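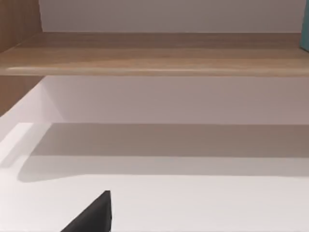

Progress report: equipment planning, second period
Shelf-handling project

We've had a very good few months. When the last report went in, we were still arguing over whether to buy an arm first and sort out the gripper later, or do it the other way round. That's settled now. The gripper comes first, and nearly everything else in the plan has fallen into line behind it.

What we've done

All of our work this period was in simulation. That was the deal when you agreed to fund the planning stage on its own, and I'm glad we stuck to it. We built a model of a light oak-finish shelf unit with a white compartment underneath, and we've been running reaches in and around it with the candidate grippers. Seija Salminen did the modelling and also set up the lighting, including the shadow the shelf throws over the surface below. The wrist camera model has to cope with that shadow, so it was well worth her time.

We set ourselves 2,000 simulated reaches and finished them in November. The early runs were messy (I had the base of the arm at the wrong height for two weeks, entirely my fault), but the later batches are clean and we trust them. The full results are in the shared folder under "reach study".

What we learned about the gripper

We compared two designs: the wide parallel gripper from Prestex and the narrow one from Gestidura, which has wedge-shaped fingertips. I went in favouring the Prestex. It's sturdy, it's simple, and two of us have used one before. But on the lower level of the unit it kept running out of room when the arm had to come in under the shelf board at an angle. The Gestidura fingers got in and out of the same space with clearance to spare, and that was with the default settings!

There's a trade-off in grip force. The narrow fingers are weaker, so the heaviest items on our original list would have to come off it. We've gone through the list with the people who'd be using the system and they're comfortable with that. Those items mostly live on the bottom level anyway and are easy enough to move by hand.

One small thing that surprised us: finger colour matters. A matte black finger is easy to pick out against a bright white surface, and the tracking software did noticeably better with it than with the grey finish we tried first. Black is a standard option, so we've put it on the quote request.

Where the budget stands

We've spent 56 per cent of the planning money, nearly all of it on staff time and the simulation licence. Nothing has been spent on hardware and we don't intend to before your review.

The main purchases we'd like to propose for the next stage are:

Arm, mid-size, from Ashour. Quote received, valid for 10 weeks.
Gripper, Gestidura narrow type, with one spare set of fingertips.
Wrist camera and mount. Two quotes in, one still to come.
Test shelving, built to match the model. Local joiner, small cost.
Safety scanner and floor marking, from Jarkeo.

The spare fingertips weren't in the original estimate. They wear, and the supplier's lead time is 5 weeks, so a single chipped tip could stop us cold for over a month. I'd sooner trim the camera budget than go without them.

We've also moved the second arm out of the plan altogether. It was always a bit of a wish, and the reach study shows one arm can cover both levels of the unit if it sits on a slightly taller base. The saving more than pays for the base.

What's still open

Power and floor loading in the test room. We've asked the building manager for the figures and will chase again.

Training. Ashour includes an introductory course for two people, and I'd like to send three. We're asking what the extra place would cost.

Cluttered shelves. Most of our runs used bare or nearly bare surfaces, and real shelves are fuller than that. Seija has started adding objects to the model, beginning with the upper board, and we'd like to finish that work before the order for the camera goes in, as it may change which lens we need.

What we need from you

Approval to move the second-arm money across to the base and the spare fingertips, and a decision on whether the Ashour quote can be accepted before it lapses. Seija and I can run a short demonstration of the simulation at the review meeting if you'd like to see it going. It takes ten minutes or so, and she has the newest version ready.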